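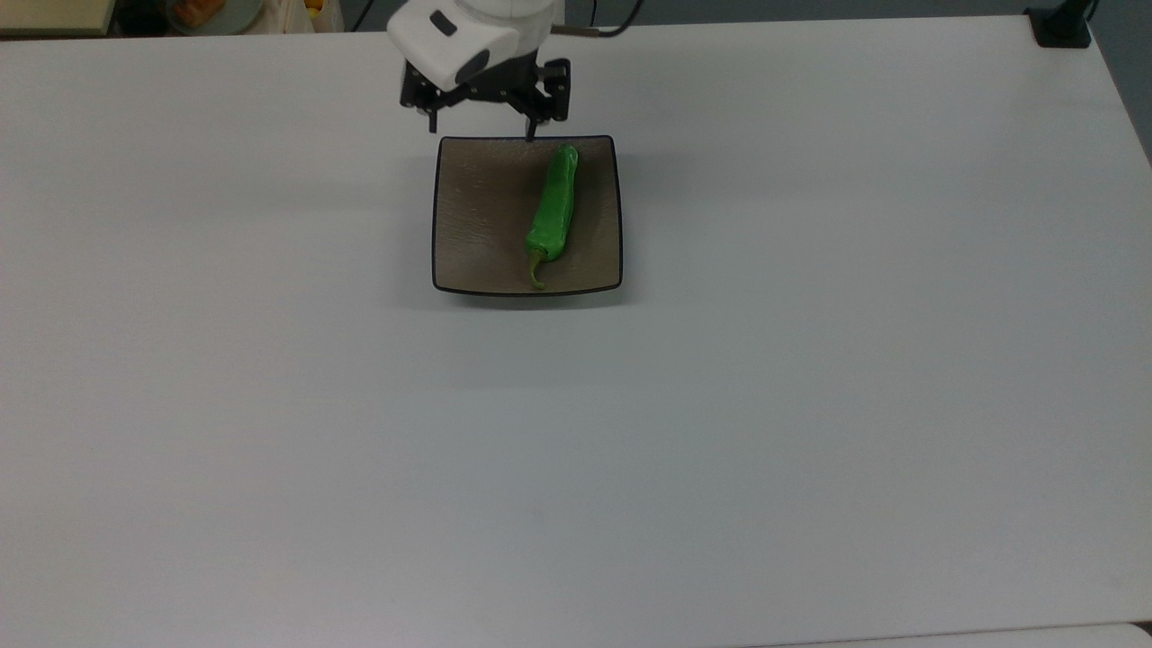
흰 테이블과 접시

카두라(Kadura) 명언 카드 박스, 베네딕타 아챔퐁 편. 3월부터 썼고 이제야 후기 씀. 퇴근하고 급하게 쓰는 거라 두서없음 미리 양해.

일단 이게 뭐냐면 배우 겸 코미디언 베네딕타 아챔퐁(Benedicta Acheampong)이 인터뷰랑 무대에서 한 말을 카드로 뽑아서 상자에 넣은 것. 카드 70장. 나무 받침대 한 개. 얇은 해설지 한 부. 만든 데는 은들로부(Ndlovu)라는 출판사. 카두라는 거기 카드 시리즈 이름이고 다른 배우 편도 있는데 그건 안 써봤다.

왜 샀냐. 시트콤 힘스카(Himska) 팬이라서. 중학교 때 밤에 케이블에서 틀어주던 거 보면서 숙제했고, 아챔퐁이 하숙집 주인으로 나오는 회차는 대사를 거의 외운다. 특히 보일러 고장 난 겨울 에피소드. 본 사람은 알 듯. 세입자들 다 싸우고 있는데 혼자 코트 입고 앉아서 수프 먹는 장면. 지금도 우울하면 그거 튼다.

포장. 두꺼운 종이 상자. 뚜껑이 위로 쑥 빠지는 방식인데 처음엔 너무 빡빡해서 손톱 나갈 뻔. 일주일쯤 여닫으니까 괜찮아졌다. 근데 지금은 또 좀 헐거움. 중간이 없네. 상자 바닥에 번호가 찍혀 있는데 내 건 3138번. 한정판이란 말은 어디에도 없고 무슨 번호인지 모르겠다. 문의글 남겼는데 답 없음. 뭐 상관은 없다.

카드 질은 좋다. 도톰하고 무광이라 불 켜도 번쩍거리지 않음. 글씨도 큼직해서 책상에서 좀 떨어져 있어도 읽힌다. 모서리가 둥글어서 잘 안 해지고. 단점은 손때. 베이지색 카드 몇 장은 벌써 가장자리가 누렇다. 커피 마시면서 넘긴 내 잘못도 있긴 한데 그래도 이 가격이면 코팅 좀 해주지.

받침대는 별로다. 홈이 얕아서 카드가 뒤로 슬슬 눕는다. 창문 열어두면 넘어가고. 나는 홈에 종이 접어서 끼워놨더니 버틴다. 보기엔 안 예쁨. 동생은 그냥 냉장고에 자석으로 붙이라는데 그럼 받침대를 왜 돈 주고 샀나 싶어서 오기로 쓰는 중.

이제 제일 중요한 내용.

웃긴 카드가 진짜 웃기다. 내가 제일 좋아하는 건 이거.

"나이 드는 건 괜찮아요. 계단이 문제지."

출근 전에 이거 보고 혼자 웃었다. 우리 집 4층인데 엘리베이터 없음. 또 하나.

"충고를 해달라길래 해줬더니 울더라고요. 그래서 다음부턴 케이크를 줬어요."

이런 건 말투가 그대로 들린다. 힘스카 봤으면 목소리 자동재생. 반박 불가.

진지한 쪽도 몇 장은 마음에 남음. 첫 공연 망하고 집에 가는 버스에서 했다는 생각이 적힌 카드가 있는데,

"관객이 네 명이었고 셋이 나갔어요. 남은 한 사람한테 나는 아직도 고마워요."

면접 떨어진 날 저녁에 하필 이 카드가 나왔다. 좀 울었음. 이 카드는 상자에 안 넣고 지갑에 넣고 다닌다. 그래서 지금 상자엔 한 장 모자람.

문제는 나머지. 70장 다 좋을 수는 없는 거 아는데 솔직히 채우려고 넣은 게 보인다. "오늘도 웃으세요" 같은 거. 이걸 아챔퐁이 말했다고? 누가 말해도 되는 말이잖아. 내가 골라낸 것만 12장. 얘네는 따로 고무줄로 묶어서 서랍행. 비슷한 말이 두 번 나오는 것도 있다. 정원 가꾸는 얘기인데 문장만 살짝 다르고 내용은 똑같음. 편집할 때 한 번만 더 읽었으면 걸렀을 텐데.

출처 표기도 아쉽다. 어떤 카드는 뒷면에 "스툴트포트 극장 공연 중"이라고 제대로 써 있는데 어떤 건 그냥 "인터뷰". 무슨 인터뷰요. 팬 입장에선 앞뒤 얘기를 찾아보고 싶은데 찾을 방법이 없다. 스툴트포트(Stultport) 공연에서 나온 말들이 전체적으로 제일 살아 있어서 더 아까움. 차라리 그 공연만으로 한 상자 만들었으면 그걸 샀을 거다.

번역. 대체로 자연스러움. 존댓말로 통일한 건 잘했다고 본다. 근데 말장난은 몇 개 죽었다. 양말 나오는 카드는 세 번 읽어도 왜 웃긴지 모르겠어서 뒷면 원문 보고 겨우 이해했다. 원문을 같이 실어준 건 칭찬. 영어 공부하는 사람한텐 덤이 될 수도. 오타도 하나 발견, "무대 위에서"가 "무대 위애서"로 돼 있음. 남 말할 처지는 아니지만.

해설지는 짧다. 앞뒤로 18쪽. 데뷔부터 힘스카까지 훑고 끝. 아는 얘기가 대부분인데 대본 리딩 때 자기 대사를 반으로 줄여달라고 했다는 일화는 처음 봤다. 말 적게 하고 표정으로 웃기려고 그랬다고. 다시 보니까 진짜 대사가 적다. 그 부분만 두 번 읽음.

어떻게 쓰냐면 아침에 안 보고 한 장 뽑아서 받침대에 올린다. 저녁에 다시 넣고. 처음 몇 주는 매일 했고 지금은 생각날 때만. 책으로 된 명언집은 사놓고 안 펴게 되는데 이건 눈에 보이니까 그래도 읽긴 읽는다. 회사에도 몇 장 가져가 봤는데 팀장님이 계단 카드 보더니 사진 찍어 가심. 엄마는 자꾸 점괘처럼 뽑으신다. 맘에 안 드는 거 나오면 다시 뽑음.

선물용으로는? 받는 사람이 이 배우를 알면 추천. 모르면 그냥 예쁜 카드 상자다. 친구 생일에 하나 더 사서 줬는데 힘스카를 안 본 애라 반응이 미지근했다. 같이 첫 시즌 보고 나서야 카드 다시 꺼내보더라. 순서를 거꾸로 했음.

가격은 좀 쎄다. 할인할 때 사는 게 낫고, 낱장 리필 같은 건 없으니까 잃어버리면 끝. 배송은 빨랐고 상자 찍힘 없이 왔다.

별점
카드 재질 4점
내용 3점 반 (웃긴 것만 치면 5점)
받침대 2점
해설지 3점
전체 3점 반

힘스카 팬이면 사도 후회 안 할 듯. 명언집 자체를 좋아하는 분이면 매장에서 몇 장 넘겨보고 결정하시길. 받침대에 끼우는 종이는 영수증 네 번 접은 두께가 딱 맞는다.

추가) 댓글에 양말 카드 물어보신 분, 상자 앞쪽 초록색 칸에 있어요. 설명은 저도 자신 없음 ㅋㅋ 원문으로 보세요.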